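Chapter 4: Giving the Arm Something to Hold

I started Ellero one November in a shared workshop, with 380 screws in a biscuit tin and far too much confidence (sorry, Lajos!).

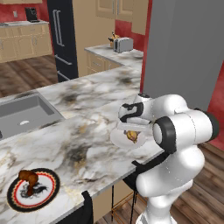
Grippers are where most home builds go wrong, mine included. I wanted fingers that could manage breakfast, and a plate is a horribly good test: tilt it a little, like the one with the pastry on it over the marble, and you soon start thinking about friction. So we'll begin with two fingers and a bit of rubber.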